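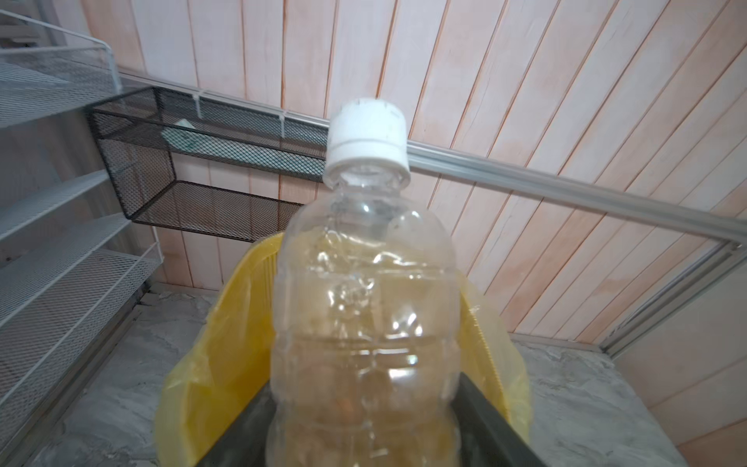 Teleop demos keep teaching my policy to hover
Posted by dodby_dan, August 5, 2024

I'm recording demonstrations for a clear-the-bottles task, two arms, everything goes in the bin. I have 49 episodes so far and the trained policy does a lovely job right up to the release. Then it parks the bottle over the bag and thinks about its life. From the wrist view a clear bottle with a white cap against a yellow bag seems easy enough to see, even with all the shine coming off the ribs. Do I need more episodes, or better ones? My supervisor at Prulta favors "more," but he isn't the one holding the leader arms.

Sơn Nông

Better ones. Go back and watch where your own hands stop. I'd bet a sandwich you pause over the bin to line things up, and the policy has learned the pause as faithfully as everything else you did. When I started on this in July I threw out 25 episodes for exactly that and recorded 6 clean ones to see what would happen. The hovering got shorter right away.

Also look at how you lay things out before you hit record.
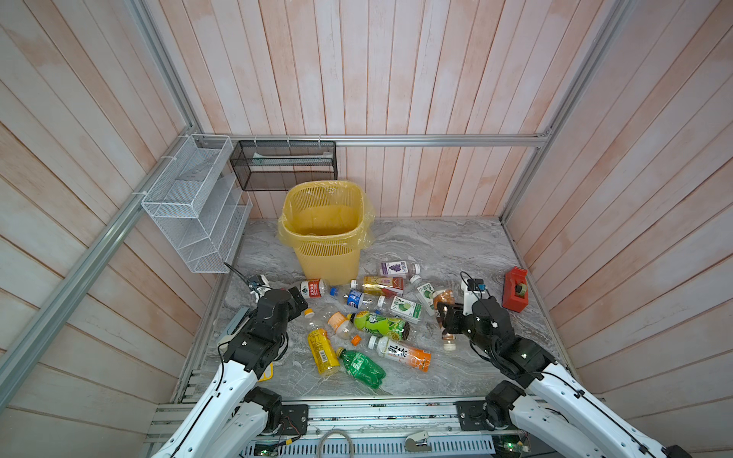 Bottles in front, bin at the back, one arm per side.

With a pile like that, decide before the episode which arm goes first and stick with it. If you pick on a whim, the policy gets your whims too, averaged, and averaged whims look like two arms being terribly polite to each other. Change the bottle positions between episodes all you like. Leave your habits alone.
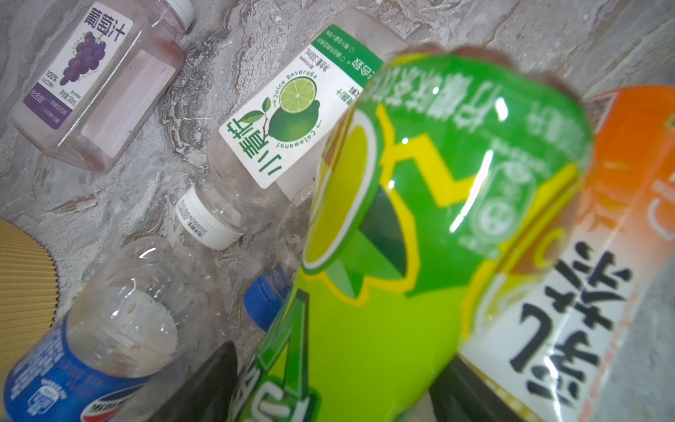
The other thing is speed. People slow down near the bin out of nerves and then open the gripper in tiny nibbles. Open it all the way, in one go, and back out on the same path every time. If you fumble, delete the episode. Don't keep it "for variety." I had a folder called variety and it was a museum of me dropping things.

duneo_fan90

more data. we did 90 and it was fine

dodby_dan

Watched ten minutes of my own footage. I pause every single time, sometimes long enough to sip coffee. Sơn, you're owed no sandwich, but only on the grounds that I never took the bet. Re-recording tomorrow. Duneo fan, was that 90 total or 90 per arm?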